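Products > Bench Automation > Two-Arm Systems > Vustell Pair

Vustell Pair two-arm bench system

I sell these for a living, so take that into account, but I also have one set up at our Olldale showroom and I've spent more of my evenings with it than I'd like to admit. People ring up and ask me the same thing every week: can it do chores yet? Can it tidy the playroom, sort the odds-and-ends drawer, empty the dishwasher, pack the little bags of fixings that somebody on the shop floor has been packing by hand for years? This page is my attempt at a proper answer, and then the bits you need for ordering.

The short version is that it can do some of one chore, quite a lot of another, and none of the one you're hoping for (it's always the laundry).

What you get

The Pair is two arms, two grippers, the control box, the cables and the brown bench mat. You supply the table. It wants to be a solid one — we tried a folding table once and the whole lot shivered every time an arm changed direction. The arms fix along the back edge so the front stays free for you to put things down and take things away. Leave some slack in the cables at the wrist. Everyone pulls them tight and tidy on day one and then rings me on day two.

There's a light ring at the base of each arm. Green means the arm is powered and ready, and if it's any other colour the manual has a chart on the inside cover. Please don't lose the manual, it's the only bit of paper in the box that I really care about.

So, about the chores

The job I'd start with is sorting. Toys, fixings, bits of kit, anything where the pieces are chunky and don't mind being picked up. My colleague Farzana Ghumman has a four-year-old and she brought in a tub of those big plastic nuts and bolts, the sort you find down the back of every sofa in the country, and we've used them as the standard test ever since. They're good for it! There are flat ones, tall ones, long bars that want to be picked up one way only, and bolts that lie on their sides and roll off just as you get near them.

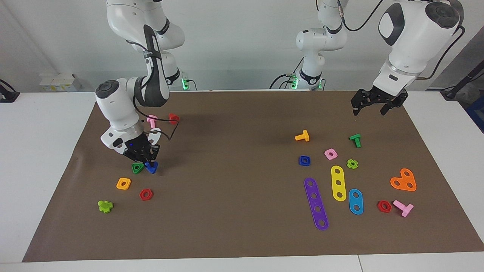 The Pair at the sorting bench, one gripper down at a blue triangular nut and the other open over the far side of the mat.

Chunky square and hexagonal nuts are the easy end of things. They've got flat sides for the fingers to close on and they sit still. If your shop-floor job is mostly parts like that, we can probably have it going within a visit or two. Bars are all right as long as the gripper comes at them across the narrow way. Bolts on their sides are harder, and flat plates with holes in are where I usually go and put the kettle on, as there's so little height to get hold of.

Then there's the question of clutter. Spread the pieces out with a bit of mat showing between them and the Pair does well. Tip the whole tub out in a heap and it'll slow right down, and it will sometimes pick up two at once, or nudge one under another and lose it. A child of six would beat it at that, and would complain less about the lighting. Dehua Qian, who looks after our software side, reckons heaps will be a lot better by June. I've told him I'm putting that on the page, so there it is.

Does having two arms help? Yes, mostly because neither has to reach across the whole table. One takes the left, one takes the right, and they keep out of each other's way. Where I get excited is the two-handed stuff — holding a bolt in one gripper and winding a nut on with the other — but I'd be fibbing if I said it was ready for a paying customer. We can get it to work on a good day with a part it knows. On a bad day you get a nut on the carpet.

What I'd say yes to, today

Sorting solid parts into trays. Moving parts from a tray to a fixture and back. Laying out kits where every piece has its own spot. Daniyal Ghauri runs a small packing shop and has had his Pair on fixings kits since the autumn. In his best week it laid out 2,524 kits, and in his worst it did 1,613, which he puts down to a supplier changing the colour of a washer without telling him. He still has a person checking each tray and I'd want you to do the same.

What I'd say no to, today

Folding clothes. Anything wet. Washing-up (see anything wet). Glassware, unless you don't like it very much. Tangled things such as chargers and necklaces. Putting toys away in a real playroom, too, because the arms are fixed to a table and the playroom isn't. You'd have to carry the toys to the robot, and at that point you might as well carry them to the cupboard.

I do get people wanting one for the house anyway. I won't stop you! Wahyudi Purba bought one for his garage workshop to sort his late father's jars of screws, and he sends me cheerful messages about it. But he enjoys the fiddling. If you don't enjoy fiddling, wait a few years.

Setting it up

Allow a day. The arms go on in the morning and it's really just lifting and bolting, with two people for the lifting. The afternoon goes on showing it your parts. We suggest starting with 36 goes at each shape, moving the piece to a new spot every time, and turning it as well as sliding it. People get bored and start putting the piece back in the same place, and then they wonder why it only works there.

Keep the mat clean and keep the wall behind plain if you can. Busy shelves in the background have caused us more grief than any of the actual parts. Colours repeating doesn't matter much so long as you've told it whether you're sorting by colour or by shape. Pick one to begin with.

Keep people out of the arms' reach while it's running, and do your own risk assessment for the bench before anybody uses it. I can send you ours to look at, but it's for our table and our room.

Price and delivery

The hire rate is £4,000 for the first quarter, with delivery and the set-up day included. We'd much prefer you hired before you bought. If it turns out your job is one it can't do, send it back at the end of the quarter and we'll part as friends. Purchase prices are on request because they depend on the grippers you pick.

Units come from our Caltthorpe warehouse. Customers in Spain and Portugal are looked after by the Cáceres office, so please go to them first for spares and it'll be much quicker for you.

Spare finger pads are worth adding to your order. They wear, and a worn pad drops things in a way that looks just like a software problem. Toshio Wada on the service desk will ask you about the pads before he asks you anything else, so have a look at them before you ring.

If you'd like to see it having a go at your own parts, post us a bagful or bring them to Olldale. Label the bag, please. We've got a shelf of mystery brackets here already.

Page last updated January 31, 2019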